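September 2023

The Trultis open house is held in the building Gisler used to rent for storage, and you go in by the loading door. I got there early, signed in, and was given a sticker and a sheet of house rules. Coats and bags go on the hooks by the door. Phones are fine, but no filming of the screens.

Gion Wallner showed our group the front rooms first. The company started as a repair shop for packing machines and still does that work in the back half of the building. The newer half belongs to a project they call Plusia, and that was what I had come for. The aim is a robot that can do small cleaning jobs on a table, with two arms, the way a person would. To teach it, they record people doing the job many times over and train a model on the recordings.

People do the recording with a hand-held gripper in each hand, so every movement goes through the same kind of fingers the robot will have. The job on the schedule was sweeping up with a brush and a dustpan.

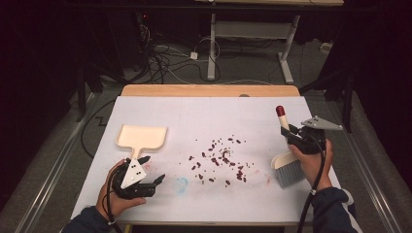
Each take is one full try, from picking up the tools to putting them down. Wallner said the target for this job is 1000 good takes, and they had started in August. A steady operator gets through 30 in a session before a break. After that the hands get tired and the movements turn sloppy, and sloppy takes cost more time to sort out than they are worth.

I asked what makes a take bad. Dropping a tool doesn't, as long as you pick it up again and finish — they want some of those, so the model sees how to recover. Stopping to talk does, and so does pushing the mess along with the side of a finger. The reviewer marks each take as keep, fix or drop, and two people have to agree before one is dropped.

Visitors could try it. I did 2 takes. Squeezing is easy, but turning your wrist while keeping hold of something is harder than it looks. My brush kept tilting and I had to slow down a lot. I was told slow is fine, and that a mix of speeds is useful to them.
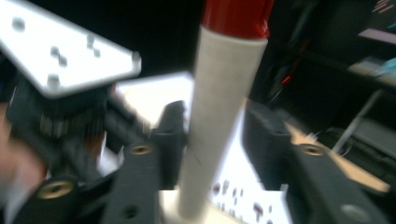

**Questions from the group**

Most of these went to Crescencio Barajas, who runs the recording schedule. Someone wanted to know why they don't just use plain video of people cleaning. He said they had tried that with 200 clips and the model had trouble working out when a hand was closing on something. With the grippers, that part gets recorded directly.

Another visitor asked when the robot itself would be sweeping. Barajas wouldn't give a date. The next job on the list is wiping, then a trial at Grovero, a bakery supplier across town.

Coffee was in the front office afterward. Parking is free on the street side, and the bus stop is a short walk from the loading door.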